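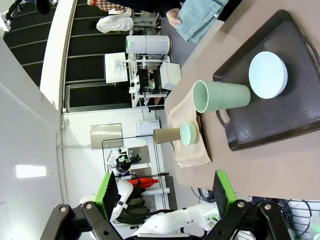 Equipment Planning: Progress Report for the Period to January

Submitted to the Ronbridge Capital Fund by the Table Service Automation Project, Rasmont site
Prepared by Yogesh Rawat, Project Lead

1. Purpose of this report

The Fund asked for an account of progress against the equipment plan agreed at the start of the grant, together with a revised forecast for the remaining purchases. This report covers both. Matters of research method and staffing are dealt with in the annual return and are not repeated.

2. Work supported by the equipment

The arms bought under the first part of the grant are in use on table clearing and tray loading. The objects are ordinary tableware and linen: a brown serving tray with a raised rim and a hand-hole, a pale bowl, cups that may be lying on their sides, a cardboard tube and a cloth napkin. Staff work at the same table as the arm and handle some of the cloths themselves. Grippers are fitted with green finger pads, and a small camera is carried at the wrist.

Soft items remain the harder part of the work. A napkin partly tucked under a tray requires the fingers to close very near the table surface, and this has a direct bearing on the spending described in section 4.

3. Purchases completed

The arms, their mounts and the first set of grippers were delivered and accepted in the previous period. The wrist cameras followed. All items have been entered on the site asset register and are covered by the Rasmont insurance policy. The final invoice from Warnix, our supplier for mounts and cabling, has been paid.

One order was withdrawn. The original plan allowed for a second worktable of a fixed height. The team asked for an adjustable one, and the two quotations obtained so far are both above the approved line. No commitment has been made.

4. Finger pads and other consumables

The plan treated finger pads as a minor item to be met from general stores. Use has been heavier than expected, chiefly on tasks where the fingers meet the tabletop. We propose a separate budget line of £600 for the remainder of the grant, to cover replacement pads and fixings. Chaturvedi has offered to hold its current price for 6 months if the order is placed as a single lot. We recommend accepting this offer.

Tableware and cloths will continue to be bought locally in small quantities from the general stores budget.

5. Cable management and layout

An internal safety review noted that cabling close to the work area should be better contained. Warnix has quoted £1,000 for trunking, floor covers and fitting. The work can be done in one visit, and the arms would be out of use for that day only. We ask that this be treated as essential spending and approved ahead of the other items in this report.

The layout of the room has also been reviewed. Moving the shelving would give more space behind the table, but would require electrical work that falls outside the grant. The site manager has been asked for an estimate.

6. Risks to the plan

Delivery times for spare gripper fingers have lengthened, and the supplier now quotes five weeks. We hold one spare set. A second failure before a replacement arrived would stop work on that arm. The team wishes to buy a further set from the contingency and will submit a separate request once the price is confirmed.

The service agreement on the arms falls due for renewal before the end of the grant. Terms have been requested.

7. Decisions requested

The Fund is asked to:
approve £1,000 for cable management;
approve a new line of £600 for finger pads and fixings;
note that the worktable purchase is on hold pending a third quotation.

Copies of the quotations are available from the project office.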